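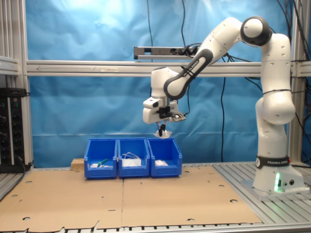 Three blue bins, one mask to a bin if you can manage it.

So the clinic at Illside wanted its kits by morning, and I was the one sorting (of course I was!). Masks here, gauze there, and Prasanna on the phone every ten minutes asking how many. Fourteen, I told her. Then she called back and wanted 24.
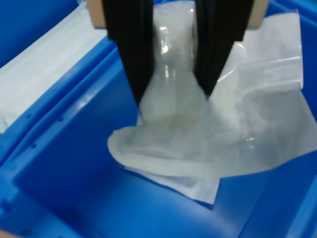
Can you reuse the plastic bags?
Only the ones that never held anything open, and Prasanna checks.

I went back to the bins and sulked a little.
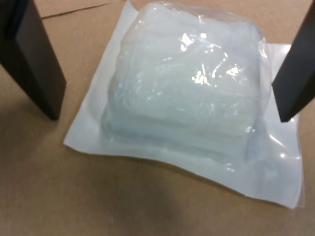
Night Sorting
by Chidubem Odukoya

The pad was my favorite, gauze maybe, so fat and square in its pouch. My aunt kept one just like it in her glove box for years and never let us touch it. I thought about her while the phone rang again,
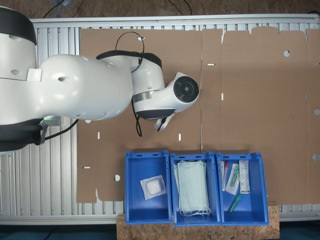

and I let it ring, and then I picked up anyway and said, "Prasanna, go to bed." She laughed so hard she dropped the phone.

Comments

tavon118: The aunt! More of her please

Pelleck: did they get the 24 or not??

Phùng: I read this on my break and called my sister.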